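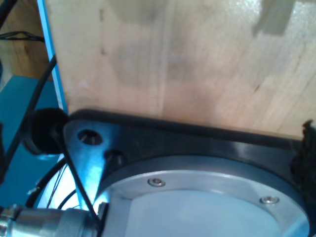 Progress report: example collection for the block handling task
Prepared for Altotus by the Huteck project group
April 12, 2019

14 shares | 2 comments

1. Status

Collection has continued on the Kekport cell under the plan agreed in October. The set now holds 3033 recorded attempts, of which 1312 have been checked and labelled. The remainder are stored with their joint and force logs and are waiting for review. Labelling is slower than forecast and is at present the limiting step.

2. Work in the period

The task was held constant: the arm approaches a wooden block, makes contact and moves it to a marked position. Start positions were varied by script. The operator guided the arm by hand controller for the first part of the period, and from then on the current policy ran with the operator correcting it. Corrected runs are tagged separately, as they carry more weight in training.

The wrist view is recorded with every attempt. At close range the block takes up most of this view, with the black mounting plate and the metal flange ring below it. The plate gives a strong glare at its left corner under the present lighting. We have left the lighting alone so that earlier and later runs remain comparable, and the affected region is masked during training.

Cabling at the wrist also enters the view, to the left of the plate. A check of the logs found that cable position varies between sessions. The model could learn from this by accident, so session labels are now kept out of the training input and the test split is made by session.

3. Results

The latest policy was trained on 729 labelled attempts. It reaches contact reliably from the central start positions. Placement error increases towards the edges of the work area, where examples are few. Training on the full labelled set has started and no figures are available yet.

4. Problems

Five sessions were discarded after a clock fault put the force log out of step with the video. The Kwon logging unit has been reset and a sync pulse is now written at the start of each run.

5. Next period

- Clear the labelling backlog.
- Collect further attempts at the edge positions.
- Repeat the placement test with a second block size.
- Send Altotus the revised data format for comment.

No change to the budget is requested.

Share this report (14)
Comments (2)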